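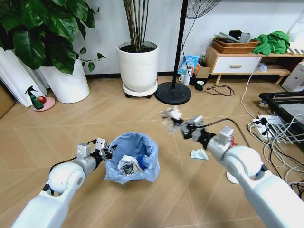
Fig. 1. Right arm carrying a crumpled tissue, left gripper open beside the bin.

Chapter 3: Getting the two arms to share a bin

My half of the project was the planner, and I'll admit I thought it would be the easy half (Efe Mohammed had the perception side, which sounded much scarier!). The job is tidying litter off a floor. You'd think you just find the rubbish, grab it, drop it in the bin and move on to the next bit.

The first version gave each arm its own queue and let them get on with it. In simulation it was lovely. Then we put both arms near the same bin and the planner froze, because each arm had booked the space over the rim and was politely waiting for the other one. I spent most of June on that. What I ended up with is a single lock on the area over the bin, plus a timeout, so an arm that can't get the lock backs off and replans.

We ran 287 pick attempts with the new version, and 177 of them ended with the item in the bin. Not amazing, but the old one managed 70 out of the same number, so I was pretty chuffed.

Most of what's left is down to tissues and scraps of paper. They change shape as soon as you squeeze them, so the grasp point Efe's code gives me is already a bit stale by the time the gripper closes. I tried asking for a fresh one halfway through the reach, and it helped, but it added 513 milliseconds to each pick and the arm does a funny little pause while it waits. I'd like to run that request in the background instead. The code for it is half written, on the branch called nondanov.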